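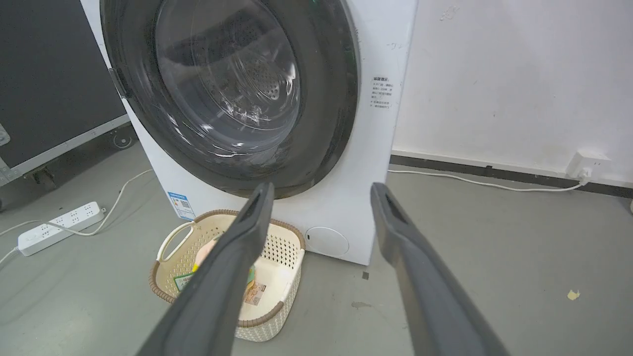 *Laundry station at Prulport, from the wrist camera: both fingers up, basket between them, washer door shut.*

# House Rules for the Laundry Station

Welcome to the gallery page for our home-task rooms! Dehua Mao asked me to put the working rules next to a picture of the work itself, and I thought that was a lovely idea, because the old binder version had grown to 15 pages and I suspect most of us had stopped at the second one. So what follows is the short version, written for anyone who runs the arm at Prulport or is coming over from the Posness site to help out in October.

## Notes to go with the picture

**Floor and cords.** The power strip lies on the floor to the left of the washer, and there is a second cord on the right running to the low wall outlet. Our rule is that every cord gets looked at before the arm is powered, and any cord inside the base's driving path is moved or taped down first. Please walk the path yourself — a glance at the monitor doesn't count, however good the view is.

**The basket.** Cream with a brown rim, and a cutout handle on the end. Start every session with the arm still and the basket already in place, and keep your hands out of it once the run light is on. If something needs to be shifted, pause the run, wait 5 seconds, and then reach in.

**The door.** Round, black-rimmed, hinged on the left. Approach from the handle side at the slow setting, please, and don't let a finger push on the glass. Firouzeh Kiani wrote the Ketar checklist we borrowed this from, and she is quite firm that a door that resists is a reason to stop and look, so we don't turn up the force to get past it.

**Labels.** The printed instructions to the right of the door and the energy label at the lower left stay on the machine. We had a long and friendly argument about peeling things off to make the front plainer, and the labels won. People's own washers have them, after all!

**Around the edges.** Equipment cases stay back beside or behind the machine, with 4 feet of clear floor in front for whoever holds the stop button. Scraps of paper get picked up between runs (yes, the little ones too), and scuffs on the floor can wait for the monthly clean.

Anything you'd like to change can go in the Gouveia folder, where I read the suggestions every afternoon around 5 with a cup of tea.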